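How do people know how big a market is?

You may have heard a grown-up on the news say something like "the market for hearing aids is growing". This page explains what that means, who works it out and why anyone wants to know. We will use plasters and hearing aids for most of it, as both are things a doctor, a nurse or a chemist might give you.

What is a market?

A market can be a square full of stalls selling apples and socks. In business the word has another meaning. It means all the buying and selling of one kind of thing. The hearing aid market is every hearing aid sold, by every company, in a certain place and over a certain time, usually a year.

There is no single building where this happens. Hospitals buy some of the hearing aids, shops buy others, and some families buy their own.

What does "size" mean?

The size of a market can be measured in two ways. One way is to count the things sold. The other is to add up all the money paid for them. The two answers can be very different.

Think of an island called Stellasdale. In one year the people there buy 2,000 boxes of plasters and 61 hearing aids. If you only count things, plasters are the bigger market. But a box of plasters might cost two pounds and a hearing aid might cost 700 pounds. Multiply those out:

Plasters: 2,000 times 2 pounds is 4,000 pounds.
Hearing aids: 61 times 700 pounds is 42,700 pounds.

Measured in money, the hearing aid market is more than ten times as big. When you read about the size of a market, check which kind of size the writer is talking about.

Who does the adding up?

People called market researchers. Some of them work for companies that make things, and others work for firms that do nothing but research. They collect numbers from lots of places. They read the reports that companies publish each year. They ring up hospitals and ask what they bought. They look at government records of what came into the country by ship or by plane.

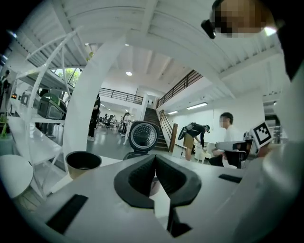 Some of those numbers will be missing. A small company may not want to say how much it sold. A hospital may have written down its spending on all ear treatments together, with no separate line for hearing aids. The researchers then have to make an estimate, which is a careful guess based on the things they do know.

Two research firms can look at the same market in the same year and come up with different totals. One might have counted batteries and repairs, while the other counted only the hearing aids themselves.

Why do markets grow?

A market for something medical can grow for several reasons.

More people may need it. People are living longer in many countries, and older people are more likely to have trouble hearing.

More people may be able to get it. If a new clinic opens in a town that did not have one, people there can be tested and treated closer to home.

The thing may get better. A smaller, more comfortable hearing aid may be chosen by someone who did not like the old sort.

The price may go up. In this case the market gets bigger in money even if the same number of things are sold.

Markets can shrink too. If a new treatment comes along, the old one may stop selling.

Who shares the market?

Let's say three companies sell plasters in Stellasdale. They are called Enurix, Figueiredo and Vetier. Enurix sells half of all the boxes, and the other two sell a quarter each. We say that Enurix has a market share of 50 per cent. Figueiredo and Vetier have 25 per cent each. The shares always add up to 100 per cent.

What is a forecast?

A forecast says what might happen later. Weather forecasters do it with rain, and market researchers do it with sales. Suppose Stellasdale buys 3,809 boxes of plasters a few years from now. A company that had expected this would have enough boxes ready. A company that had not might run out.

Forecasts are often wrong, and the further ahead they look, the harder they are to get right.

Try it yourself

Ask your family which things in the bathroom cabinet were bought this month and what each one cost. Add up the money for each kind, such as toothpaste, plasters and soap. Write the totals in order from biggest to smallest. Then do it again, counting the items and leaving out the prices, and see whether the order changes.

Words to know

Market: all the buying and selling of one kind of thing.
Market share: the part of a market that belongs to one company.
Estimate: a careful guess.
Forecast: a statement about what is likely to happen later.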